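Notes from the picking cell

Hello again from the back corner of the shop! Ekua Amissah asked me to write something for the August newsletter about what I do all day with the KUKA, and my first answer was "mostly I fuss with the hose." She said fine, write about the hose. So here we go.

If you've only walked past the cell, you've seen the arm dip into the gray bin, come up with some odd little item and put it down again. Fun to watch for a minute or two. What you don't see is how much of the job is keeping the lines on the outside of the arm happy. The hose and the thin black cables run along the arm and then loop past the wrist, and every time the wrist turns, that loop changes shape. Too short and it pulls tight at the far corner of the bin. Too long and it sags down and catches on whatever is lying there. Rostam Hashemi and I spent most of a morning on the length last month, and I'm still not sure we agree.

What we did agree on is tape. I know, I know. The proper guides are on order from Szalai (order 702, if anybody in purchasing is reading this - hint hint), and until they show up the bundle gets taped and tied and I check it every day before the first run. I run my hand along the whole length with the arm stopped, feel for anything stiff or nicked, and redo any tape that has started to creep. It takes me 15 minutes if the coffee is close by.

Then there's the bin. It must not move, and I mean not at all, once the corners have been taught. We had a bad afternoon in the spring when it got bumped sideways and the arm spent nearly 111 picks landing just off center before Hacer Türkmen noticed the numbers sliding. Now I put a clamp on the rim and blue tape on the table, and I look at both whenever I refill.

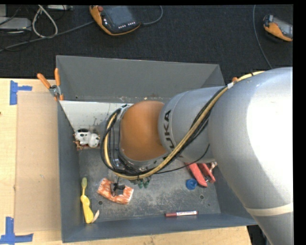
Refilling is the part I like best, I'll admit. Miklós Vass keeps the item list and he's always after me for a better mix: soft things, crinkly things, things with handles, small round things that love to roll up against the wall. A toy dog is easy one time and impossible the next, depending on how it's lying. Markers are worse than you'd think!

Next up is the wrist loop again. I want to try it two inches shorter with the tie moved farther back, and Magdolna Bognár has promised me the cell from 2 p.m. so I can jog the arm slowly through every corner and watch what the hose does. If you're passing, come say hi - just stay outside the line until I wave you in.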